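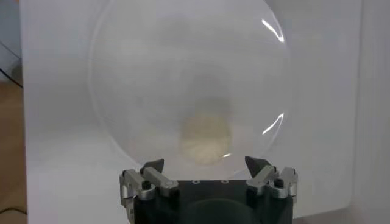
A clear disc held upright against a white surface. Look for the glare along the right side and the beige-yellow patch near the middle.

Cleaning clear plastic lids without wrecking them

Every household site has a miracle method for clear lids and covers. I have tried most of them on the lids in my own kitchen and most are a waste of vinegar. What follows is dull and it works often enough for me to keep doing it.

Before you start

Stand the lid on its edge in front of something white. Lying flat on a worktop it will look clean whatever state it is in. Tilt it a little and watch the bright streaks of light. A smear tends to dull them and a scratch breaks them up.

If you see a coloured patch, don't start scrubbing. It may be residue, it may be a mark in the plastic, or it may be something behind the lid altogether. Turn the lid a quarter of the way round. If the patch stays where it was, it isn't on the lid and you can put the sponge down.

What you need

A bowl of warm water
Washing-up liquid, any sort
2 soft cloths, one kept dry

Method

1. Rinse both faces under the tap. Grit left on the surface is what does the scratching.
2. Wash with your fingers or a soft cloth. No scourers, and that includes the ones sold as "non-scratch" -- I have a ruined cake cover from Vusberg that says otherwise.
3. Go round the rim separately. Grease sits there.
4. For a stubborn patch, lay a soapy cloth over it for the length of a cup of tea, then wipe.
5. Rinse, shake, and dry with the second cloth.
6. Hold it up to the white again and look from both sides.

What I wouldn't bother with

Toothpaste is an abrasive, and on soft plastic it can swap one mark for a cloudy area. Heino Dambrauskienė wrote in to swear by Hanidix polish. I tried it in February and could see no difference between the half I polished and the half I didn't.

If the cloudiness is still there after two washes, it is probably in the plastic. Use the lid as it is or replace it.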